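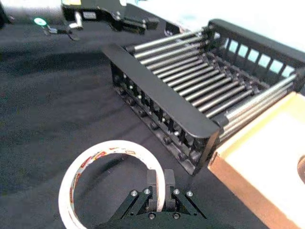 Friday afternoon, before I got going.

May 14, 2021

So I finally quit my dishwasher. It still runs fine, it just takes almost two hours a load and I live by myself with four bowls. My plan is to wash everything by hand until the end of June and see if I crack.

First thing I learned is that I have been using way too much soap my whole life. My grandmother used a squirt the size of a dime and I always figured she was being cheap (she was, but still). I switched to the Indetti bar soap they sell at the hardware store on McPhee Street, and one bar has outlasted two bottles of the blue stuff. It smells like a church basement. I kind of love it!

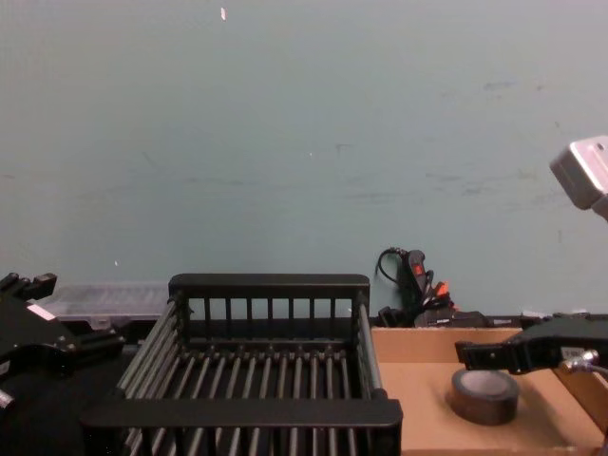 The other thing is the order you wash in. Glasses go first, while the water is clean, then forks and spoons, then plates, and the greasy pan dead last. I used to start with the pan to get it over with, and then I'd wonder why my glasses looked foggy. Yes, I am 36 years old.

I do miss being able to hide dirty dishes behind a door. When my sister came down from Clestosberg last weekend I had to clean up before she got here, like some kind of adult.

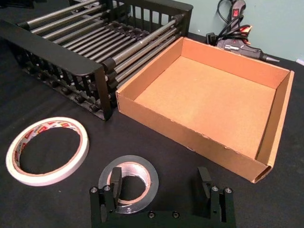

What I listen to

Washing up takes me one podcast segment at night and maybe three songs in the morning. I tried an audiobook, but I kept standing there with my hands in cold water waiting for the chapter to end. Old radio dramas are the best so far. There's a detective one with 89 episodes and I'm already rationing them.

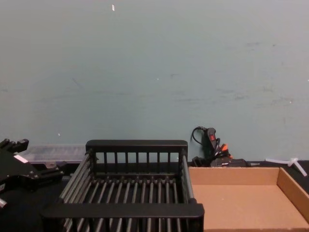
Next up: the gloves question

My hands are a wreck. A reader told me to get the long Curus gloves with the cotton lining, and another one said gloves are for quitters. I ordered a pair in yellow and they should be here Tuesday.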